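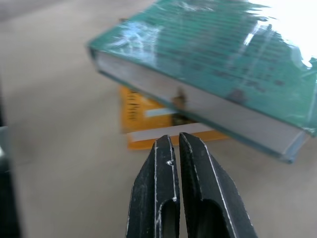 ## Session 5: Covering and Handling Hardcovers

Hi everybody, and welcome back! These are my notes for the afternoon, cleaned up a little from what I scribbled on the bus. Monday, November 2, 2020 is the last day to swap into the other section, so see me before you leave if the Pilbridge timetable doesn't work for you.

We're on plastic covers today. I love plastic covers (I know, I know) and I'm going to try to talk you into loving them too. A teal-green hardcover with a glossy, wrinkly surface is a pretty good place to start, and so is the question of what all that shine does to you when you're trying to read a title under a strong light.

### Glare first

Before you pick a book up, look at it from where you're standing. If part of the cover goes white, move your head or turn the book. Please don't start by wiping it! I did that for most of my first year at Pilbridge, polishing away at what I thought was a smear, until Britt-Marie Lunde reached over and tilted the lamp.

Glare also hides damage. A split in the film and a bright reflection can look exactly alike until you change the angle, so check every cover at two angles at least before you write anything on the slip.

### Wrinkles

Three things I want you to be able to tell apart by the end of today:

- **Slack.** The cover is too big for the boards. Press lightly with a flat palm and the ripples travel.
- **Pull.** The cover is too tight somewhere, usually at the turn-in. Ripples fan out from one spot and stay put.
- **Age.** The film has gone stiff and holds its creases whatever you do. Replace it.

If you aren't sure, write "wrinkled, cause unclear" on the slip and go on to the next one. That's a perfectly good answer and I'd much sooner read it than a guess.

### Practice

Work in pairs. Each pair gets 15 books and 40 minutes, plus a roll of the Flolus film. The Pamureck is for demonstration only — it's stiffer and it costs more, and we have to make it last until March.

1. Lay the book flat with the spine toward you.
2. Open the front board and support it with your other hand.
3. Measure the height, then add the turn-in allowance from your sheet.
4. Cut the film, fold the top edge, and slide the book in before you touch the bottom edge.
5. Close the book and check the hinge. If it springs open, you're too tight, so let some film out and try again.

Yellow covers and other light ones show fingerprints under clear film like you wouldn't believe, so wash your hands before those. Lotion is the worst!

### For next time

Read Živković, chapter 2, up to page 34. The part on adhesives is slow going, but stick with it (sorry). Shigeru Sugiyama is taking the first half of the session and he'll want to see your slips, so bring the ones you filled in today, crossings-out and all. Scissors go back in the gray drawer.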